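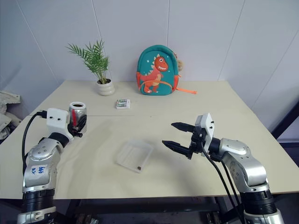
The Left-Behind Table: Frequently Asked Questions

Home Studios Classes Left-Behind Table Hire Contact

What is the Left-Behind Table?

It's where things go at Vavmont Studios when their owners go home without them. We used to have a lost property cupboard. The cupboard had a door, so once something went in it was lost twice, and in the end Fengying Tan had the contents moved out to a table where people would have to walk past them. Claims went up overnight. So did complaints about the look of the place, mostly from people who then recognized their own belongings.

Where do I find it?

Against the paneled wall, past Studio 2. If you reach the kitchen you've gone too far, although you may as well check the kitchen.

I think that's my child's dinosaur backpack. How do I claim it?

Tell the front desk one thing about it that can't be seen from where you're standing. "It's teal and has a dinosaur on it" will not do, because the dinosaur takes up most of the front and has a great many teeth. What's in the front pocket would be a better start. Half the children in the Saturday-age group seem to own something with a dinosaur on it, and we have handed over the wrong reptile before. The family was very gracious. The child was not.

Please take the strap with you too. Straps like to lie out across the table and collect other people's things on the way out.

Do I need ID?

For a backpack, no. For a wallet, phone or laptop, yes, and those aren't kept on the table anyway. They go in the desk drawer, and Wenjie Wan has the key.

Is the plant up for grabs?

No. The plant lives there. It belongs to the building and has been claimed three times so far, once in writing. It's there because Ruby-Lee Quinlan felt the table looked sad, and it does help, in the way a plant helps a dentist's waiting room.

Please don't water it. It is watered by Ruby-Lee, and for a while last spring it was also watered by everybody else.

What is the clear plastic tray for?

Small stuff: beads, earring backs, single earbuds, keys with no tag, the odd button. Loose bits used to go straight on the tabletop, and we'd find them again later in the vacuum cleaner. If you pick up anything smaller than a bottle cap, put it in the tray, even if you can't tell what it is. Somebody may be turning their car upside down for it.

If the tray has something in it that looks like a crumb, please let us be the judge. One such crumb was part of a hearing aid.

What about little boxes and packets?

Leave them on the table with the printed side up, so people can read them without handling everything. Medicine is the exception. If there's any chance a packet holds tablets, take it to the desk. Children walk past this table all afternoon and they are at exactly the right height.

I left a drink. Can I have it back?

If it's a sealed can, yes, until closing. After closing it goes to whoever is locking up, by ancient custom. An opened can goes in the recycling as soon as we see it, and we won't be discussing how much was left.

How long do you keep things?
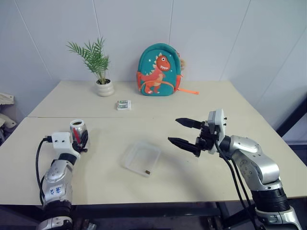

Sixteen days for ordinary items, counting from the day they were handed in. After that they go into the Brekarik bin in the lobby, which is emptied for the charity shop at the end of the month. School things get longer. Bags, lunchboxes and recorders stay until the end of term, because we've noticed that a family can go most of a term without missing a recorder.

Things in the small tray stay as long as the tray has room.

Can you mail my item to me?

We can, if you pay the postage first. We mailed a ceramic mug on trust once and are still waiting to hear. Umbrellas can't be mailed at all. Shiyu Cui has tried.

Why are there two tables now?

The back one is for things we're holding. The front one is for sorting, and for you to set down your own bag while you look. We ask that you then pick your own bag up again. Some 11 items last year got onto the table this way, left behind by people who had come in to collect something they'd left behind.

Can I donate things by putting them on the table?

Please don't. We'll spend sixteen days looking for the owner of your fondue set.

My item was on the table yesterday and it's gone. What now?

Ask at the desk before 6 p.m. and have them look in the claims book. Everything collected gets written down with a name beside it. Baoshan Fan reads the handwriting better than the rest of us, so if the entry looks like "bleu hot, Mrs. Tang," ask for him. It was a blue hat.

How do I stop this happening again?

Write a phone number inside it. A first name is sweet, but we currently know of four Olivers.

Contact: front desk, Vavmont Studios, open until 9 p.m. | © Vavmont Studios | Back to top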